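About Gativen

Gativen helps small and medium organisations plan, budget for and buy robot equipment. Our clients are mostly care providers, hotels, colleges and light assembly firms who have a sum of money, a rough idea of the task, and no engineer on the payroll. We do not sell robots, hold stock or take commission from makers.

The company was set up by Imtiaz Bandara and Chaltu Zeleke, who had worked together in hospital purchasing. There are now 14 of us. The office is on the first floor of the Rerkach building and is open to callers from 9.30 in the morning. Please ring the bell for the side entrance, as the front door is kept locked.

How we work

A job begins with a task list. The client writes down each thing the machine is expected to do, how often, where, and who does it at present. We go through the list on site and strike out anything that a trolley, a shelf or a change of rota would deal with at lower cost. In the last financial year 59 task lists came in, and a fair number went no further than this stage. We charge a fixed fee for it either way.

If the list survives, we measure the rooms and build them in simulation. Candidate machines are then run through the tasks in the model before any quotation is requested. Reach, turning space, door widths and grip are the usual points of failure, and it is cheaper to find them at this stage than after delivery.

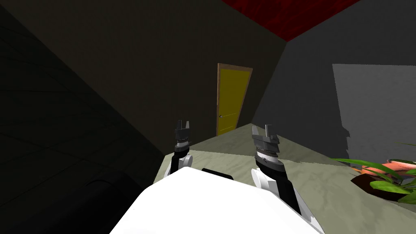 Dilruba Gazi wrote to us after her project closed that the simulation fee was the one line in the budget she had wanted to cut, and that she would now put it in first. She added that our reports could do with fewer abbreviations. The current template has a glossary at the back.

The output of this stage is a short report of passes and failures by task, with a list of the assumptions made. Floor friction and object weight are the two we ask clients to check most carefully. A simulated pass is evidence for a shortlist only — it does not replace an acceptance test on the client's own premises, and our contracts say so. 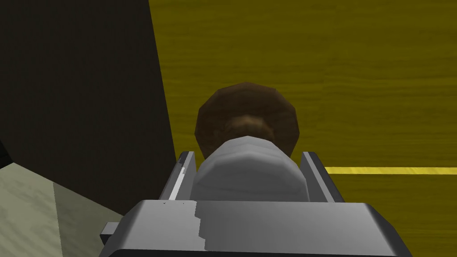
Grippers are budgeted as a separate line. A two-finger parallel gripper will cover a good part of most household and light handling lists, but finger length, opening width and pad material all need to be fixed before the order is placed. Spare fingers should be bought with the machine. We also ask for a written price for replacements, held for the length of the warranty.

What goes in the budget

Clients tend to arrive with a purchase price and little else. Our standard budget sheet, known in the office as the Ivano sheet after the client it was first drawn up for, also has lines for:

Delivery, lifting and installation
Electrical work and charging points
Safety assessment
Staff training, including cover for the hours lost
Software licences, by year
Maintenance contract and call-out charges
Spare parts
Removal at end of life

On past projects the purchase price has come to around 70 per cent of first-year spending. From the second year the licence and maintenance lines matter more, and we set them out over the full planned life of the equipment.

Leasing is compared with purchase on the same sheet. We have no general preference. It depends on the expected hours of use and on how the client accounts for capital.

People

Imtiaz Bandara runs site surveys and signs off all budgets. Chaltu Zeleke handles tenders and contract terms. Rizwan Munshi leads simulation, and Kamrul Pathirana is responsible for acceptance testing and the training days. Our accounts are prepared by Wijesinghe.

Fees

The task list review costs 2,549 pounds plus VAT, including one site visit. Simulation and tender support are quoted per project. Fees are reviewed each June, and quotations already issued are honoured at the old rate.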